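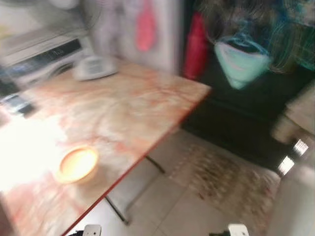

가정집 거실에서 원격조종 시연을 수집 중인 양팔 로봇의 머리 쪽 시점. 분홍빛 대리석 무늬 탁자 아래로 양쪽 그리퍼 끝이 보인다. /노드몬트 제공

검색어를 입력하세요 검색

"사람이 보여주면 로봇이 배운다"는데… 노드몬트 가정용 로봇, 검증은 아직

가정용 로봇 스타트업 노드몬트(Nodmont)가 사람의 원격조종만으로 집안일을 가르치는 학습 방식 '게바르비(Gevarby)'를 공개했다. 조종자가 양손에 컨트롤러를 쥐고 로봇 팔을 움직이면 그 동작과 카메라 영상이 함께 기록되고, 로봇은 이 기록을 학습해 같은 일을 혼자 해낸다는 것이 회사의 설명이다. 코드를 한 줄도 쓰지 않고 작업 하나를 가르치는 데 필요한 시연은 51회. 발표 자료에는 이 숫자가 큼지막하게 적혀 있다.

문제는 51회로 무엇을 어디까지 배웠느냐다. 회사가 밝힌 작업은 식탁 위 접시 옮기기, 수건 접기, 서랍 닫기 등 7가지다. 노드몬트는 작업별 성공률을 공개하지 않았다. 시연을 수집한 집과 시험한 집이 같은지 묻자 "일부 겹친다"는 답이 돌아왔다. 얼마나 겹치는지는 말하지 않았다.

노드몬트에서 데이터 수집을 총괄하는 레굴라 그루버는 온라인 설명회에서 "실험실이 아닌 진짜 집에서 모은 데이터라는 점이 핵심"이라고 강조했다. 햇빛이 드는 시간이 다르고 물건이 늘 제자리에 있지 않은 환경에서 모은 시연이라 낯선 집에서도 통한다는 주장이다. 수집에 참여한 가정은 11곳이다. 전부 같은 도시에 있고, 평수와 구조도 비슷하다. 이 정도를 두고 '다양한 생활환경'이라고 부를 수 있는지는 의문이다.

원격조종 시연의 품질도 따져볼 대목이다. 같은 컵을 집어도 어떤 사람은 옆에서 잡고 어떤 사람은 위에서 잡는다. 한 사람이 망설이며 팔을 멈춘 구간까지 학습 자료에 그대로 들어가면 로봇도 엉뚱한 데서 멈춘다. 팔과 함께 머리 카메라까지 움직이면 영상이 흐려지는 구간도 나온다. 회사는 품질이 낮은 기록을 걸러낸다고 했지만 기준은 내놓지 않았다. 공표된 51회가 걸러내기 전의 수인지, 남은 것만 센 수인지도 분명하지 않다. 버린 시연이 많다면 실제로 들어간 사람의 시간은 발표 자료의 인상과 꽤 달라진다.

로봇 조작 학습을 연구하는 레슈마 즈와네는 기자와의 통화에서 "시연 횟수는 홍보하기 좋은 숫자"라며 "접시를 한 뼘 옮겨 놓거나 조명을 바꿨을 때의 결과를 같이 내야 비교가 된다"고 말했다. 그는 원격조종 자체에는 우호적이다. 사람이 로봇 몸을 직접 빌려 움직이기 때문에 사람 손만 찍은 영상보다 로봇에 옮기기 쉽다는 것이다. 다만 "시연 영상에서 로봇이 스스로 움직이는지, 뒤에서 누가 조종하는지 화면에 표시하지 않는 업체가 여전히 많다"고 꼬집었다.

노드몬트가 배포한 홍보 영상도 이 지적에서 자유롭지 않다. 약 3분 길이의 영상에는 자율 동작과 원격조종 장면이 섞여 있는데 구분하는 자막이 없다. 회사에 문의하니 수건 접기는 자율 동작이고 서랍 장면은 원격조종이라고 했다. 접시 옮기기에 대해서는 "확인 후 알려주겠다"고 했으나 기사 마감까지 답이 오지 않았다. 영상 일부는 배속으로 편집됐으며, 몇 배속인지도 표기돼 있지 않다.

경쟁사 푸리에(Fourie)는 다른 길을 택했다. 사람이 로봇 팔을 손으로 직접 잡아끌어 동작을 가르치는 방식이다. 컨트롤러로 조종할 때보다 힘 조절을 가르치기는 수월하지만 양팔을 동시에 쓰는 작업에서는 가르치는 사람의 손이 모자라기 쉽고, 사람의 팔이 카메라를 가리는 일도 생긴다. 푸리에 역시 외부 기관의 평가를 받은 적은 없다. 두 회사가 저마다 자기 방식이 빠르다고 주장하지만 같은 작업을 같은 조건에서 맞붙여 본 자료는 나와 있지 않다.

비용도 안갯속이다. 노드몬트는 구매자가 자기 집에서 직접 시연을 해 새 작업을 추가할 수 있다고 홍보한다. 바꿔 말하면 로봇을 산 사람이 컨트롤러를 들고 접시를 수십 번 옮겨야 한다는 뜻이다. 이때 찍힌 집 안 영상이 어디에 저장되고 다른 고객의 로봇 학습에도 쓰이는지 묻는 질문에 그루버는 "약관에 따라 처리한다"고만 답했다. 해당 약관은 아직 공개되지 않았다.

노드몬트는 투자사 마몬트(Marmont)의 지원을 받아 1월부터 시범 가정을 모집한다. 출시 시점과 가격은 정해지지 않았다. 즈와네는 시범 사업에 외부 연구자가 참관할 수 있는지 회사 측에 문의해 둔 상태라고 밝혔다.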